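Laborbuch Greifzelle, Projekt Widura
Dezember 2023, Montag

Stand heute früh: Das Lernen des Greifens läuft weiter, das Gelernte greift weiter daneben. Kaffee war da, immerhin.

Kurz für alle, die den letzten Eintrag überblättert haben. Wir lassen den Arm längliche Klötze aus der Wanne holen, und zwar ohne Objektmodell, nur mit dem Tiefenbild von oben und einem Netz, das für jeden Kandidaten eine Erfolgswahrscheinlichkeit ausspuckt. Die alte Variante (bei uns »Wallow«, weil sie sich so gern im Boden suhlt) nimmt stur den Kandidaten mit dem höchsten Wert. Die neue Variante »Lau« zieht vorher einen Strafterm für Wandnähe ab und darf, wenn nichts Brauchbares übrig bleibt, einen Schiebezug machen statt eines Griffs. Die Frage ist, ob der Schiebezug seine Zeit wert ist oder ob wir bloß teuer umrühren.

Vormittag: Kalibrierung Kamera zu Basis neu gemacht. Abweichung vorher 2 mm in der Höhe, also genau so viel, dass man es nicht sieht und sich drei Tage lang über das Netz ärgert. Ich habe mich zwei Tage lang über das Netz geärgert, bin also vor dem Plan. Die neue Transformation liegt im üblichen Ordner, die alte habe ich umbenannt und nicht gelöscht. Bitte nicht aus Ordnungsliebe löschen.

Danach Greifserie mit Wallow als Vergleich, Batchgröße im Training war 128, sonst alles wie gehabt. Keine neuen Daten, kein neues Glück. Die Fehlgriffe verteilen sich wie immer: flach liegende Klötze in der Mitte gehen gut, alles mit Kontakt zur Wand geht schlecht, und zwei Klötze dicht nebeneinander hält das Netz mit großer Überzeugung für einen einzigen. Die Wahrscheinlichkeit, die es dabei angibt, ist rührend hoch. Kalibriert ist an diesem Modell bisher nur die Kamera.

Mittags Lau eingespielt. Erster Start sofort abgebrochen, Vorzeichen im Strafterm verkehrt. Das Modell wollte also ausdrücklich in die Wand, und zwar mit Begeisterung. Zweiter Start sauber. Geschwindigkeit auf 20 Prozent begrenzt und dort gelassen, auch wenn man dabei zusehen kann, wie der eigene Vertrag ausläuft.

Serie mit Lau: 20 Versuche, davon 18 gültig. Zwei habe ich gestrichen, weil die Tiefenkamera einen leeren Puffer geliefert hat und der Arm auf ein Bild von vorhin geplant hat. Gestrichen heißt gestrichen, die stehen im Protokoll mit Begründung und tauchen in keiner Quote auf, weder in unserer Lieblingsquote noch in der anderen. Über Prozente schreibe ich bei dieser Menge nichts. Wer aus Itivthorpe danach fragt, bekommt die Rohdaten und mein Beileid.

Was man qualitativ sagen kann: Der Schiebezug löst das Wandproblem nur halb. Klötze, die längs an der Wand liegen, kommen frei. Klötze, die mit der Spitze in Richtung Ecke zeigen, dreht er gern erst richtig hinein. Vermutung: Die Schubrichtung wird aus dem Schwerpunkt der Maske gerechnet, und bei schräg liegenden Teilen ist das die falsche Größe. Hauptachse wäre besser. Müsste man ausprobieren, steht unten. 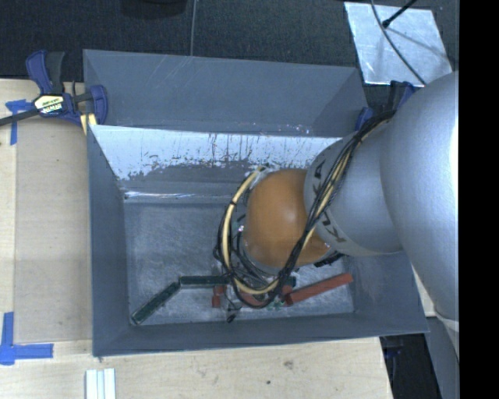
Zweite Baustelle sind die Spiegelungen am Wannenboden. Das blanke, verkratzte Metall wirft an den hellen Stellen Löcher ins Tiefenbild, und das Netz füllt sie mit Fantasie. Im Training haben wir die Löcher zufällig gestreut, in Wirklichkeit hängen sie zusammen und wandern mit dem Licht. Unsere Augmentierung ist also hübsch und hat mit der Wanne wenig zu tun. Ich würde echte Lochmasken aus den Aufnahmen ziehen und über die synthetischen Bilder legen. Matt lackieren wäre schneller, aber dann schreiben wir ein Paper über Lack.

Dritte Baustelle: Kabel. Der Schlauch aus Leitungen am Handgelenk hängt in einer Schleife nach unten und liegt bei tiefen Posen zwischen Kamera und Klötzen. Für den Planer existiert er nicht, im Kollisionsmodell ist unser Arm nackt und elegant. Kurzfristig: Bild nur aus der Parkposition aufnehmen. Langfristig: Schleife als grobe Kapsel ins Modell, großzügig bemessen.

Notiz zur Auswertung, damit wir im neuen Jahr nicht wieder streiten: Ein Griff zählt erst, wenn der Klotz über dem Rand ist und dort bleibt. Anheben und Fallenlassen ist ein Fehlgriff. Schiebezüge zählen nicht als Griff, ihre Zeit zählt aber mit, sonst gewinnt Lau allein durch Buchhaltung.

Offen:
Schubrichtung über Hauptachse rechnen, alte Version per Schalter behalten
Zeitstempel vom Tiefenbild prüfen, bevor geplant wird (ja, hätte man früher haben können)
Lochmasken extrahieren
Kapsel für die Kabelschleife
Wallow noch einmal mit neuer Kalibrierung, sonst ist der Vergleich wertlos
Zwingen an der Wanne vor jeder Serie nachziehen

Logs sind hochgeladen, Zelle ist aus, Not-Halt gedrückt. Wer morgen zuerst da ist, bitte erst entriegeln und dann an der Software zweifeln.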